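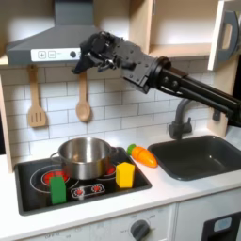
A play kitchen costs less than one finger joint of the hand being tested in it. For Efthymia Kalogeropoulos, who leads the manipulation group at the Andreadis lab in Brombridge, that is part of the appeal. The pot, the toy carrot and the blocks are cheap to replace, and the counter can be laid out again in under a minute.

Her group wanted to know how little human demonstration a jointed hand needs before it can cope with objects it hasn't been shown. The usual method is to record one task many times over. The Brombridge team recorded 345 demonstrations spread across 21 short tasks, with no task shown more than 15 times in a row before the counter was rearranged.

Rearranging mattered more than they expected. A controller trained on a fixed layout placed a new object in the pot in 54 per cent of trials when the layout was familiar, and did much worse once the pot was shifted to the other burner. The one trained on mixed layouts held nearly the same score in both cases.

Eftychia Psarras, who wrote the training code, is cautious about the result. Thin objects are still a problem, and so is anything lying against the rim of the sink. “It closes its fingers too early,” she says. “We can see it in the joint data, but we haven't fixed it.”

A second round began in January at the group's Somley site, with the same tasks and a different colour of countertop – grey this time.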